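Ticket 633: Office chair marking plank floor, mezzanine level, Rurilholm
Opened by: Sebastián Farías
Category: Furniture / flooring
Status: Closed

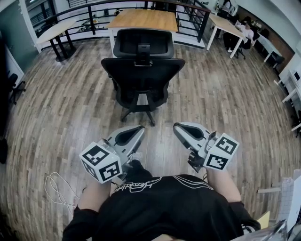
Bhavana Kurup replied at 09:40: check the casters before ordering a mat. The Bornov chairs came with hard wheels meant for carpet, and we had the same marks at Clollthorpe until they were changed.

Reported fault: short grey scuffs on the planks between the black mesh chair and the light-wood table with white legs. Chair also pulls to one side when pushed back.

Log

10:15 Chair turned over on a blanket. Hair wound round two axles. Removed with a seam ripper. Chair now rolls straight.

10:30 Wheel treads confirmed hard. Grit pressed into one of them. Picked out, tread still rough.

10:50 Scuffs rubbed with a damp cloth, no change. Dry melamine sponge, light pressure: most lifted. One scratch remains, 186 mm long, through the finish.

11:20 Soft-tread casters requested from Poduval, one full set plus 3 spares. Stem size matches the old ones.

Update, October: casters fitted. Chair sits slightly higher; seat lowered one notch to clear the table edge. No new marks after two weeks of use.

Bhavana Kurup asked whether the scratch would be filled. Sebastián Farías: wax stick applied, colour a little dark, acceptable. Sweep under the table weekly, along the railing too, where grit collects.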